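Warm Rooms Pilot, Imbridge and Zuvthorpe
Progress report to the Strickland Fund
Nov 20, 2020

Summary

The pilot has spent its first instalment and has the loggers running. It hasn't yet shown that the draught-proofing packs save anyone any money, and I would ask the Fund to be wary of the early numbers, including the ones in this report.

What was promised

The grant application said we would deliver 300 packs of draught strip, letterbox brushes and chimney balloons to homes in Imbridge and Zuvthorpe before the cold weather. It also said households would see "a marked fall" in heating bills. The first part was a fair aim. The second was written before anyone had looked at a single bill, and I would have left it out.

Where we are

All 300 packs have gone out. Delivery is the easy bit to measure and it tells you very little. A pack on a doorstep is a cardboard box. We rang round afterwards and most people who picked up the phone said they had fitted "some of it". I don't know how much weight to put on that. People are polite to those who give them things, and the ones who didn't pick up may be the ones with the box still under the stairs.

The letterbox brushes have gone down well. The chimney balloons have not. Several homes in Zuvthorpe have flues too wide for the size we bought, and the supplier, Drirkum, will swap unopened ones only. We should have measured first. I've asked for a larger size at the same price and am waiting to hear.

Temperature readings

Two loggers went into each of the homes that agreed to have them, one in the main living room and one in the hall. So far we have 862 usable nights of readings. That sounds like plenty until you split it by house type and by how people heat their rooms, at which point some of the groups are very thin indeed.

Halls look slightly warmer after fitting. Living rooms look much the same. October was mild, more people were at home all day than in a normal year, and either of those could account for the whole difference. The early newsletter in Imbridge described this as "proof the packs work". It was sent out before I saw it and I have asked for a correction in the next one. 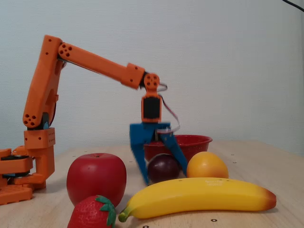 Orange arm with perforated joints, against a pale background.

Money

We have £2799 left in the materials line. The plan was to spend it on more packs. I don't support that yet. Sending out more of something we can't show to be useful would make the delivery figure look better and leave the real question where it is. I would sooner pay for fitting visits in the homes that already have a pack - when visits are allowed again - and for a second set of batteries for the loggers, as the first set is draining faster than the leaflet claimed.

Travel is under budget for the obvious reason. Postage is over, for the same one.

Bills

We asked households to share their bills and few have. Those we do have cover different periods, and a good many are estimates made by the energy company, so they say nothing about what was used. Smart meter data would be better but needs a new consent form. A draft is ready and the Fund may wish to see it before it goes out.

Next steps

Consent forms to go out once the Fund has commented. Larger chimney balloons to be ordered for Zuvthorpe if Drirkum agrees the price. Logger readings to carry on through January, with no further claims made in public until they have been compared with homes that had no pack. We still need to find those homes. The application didn't mention a comparison group, and without one I can't see how the final report will answer the question the Fund is paying for.

I would be grateful for a decision on the materials line before the next instalment is released.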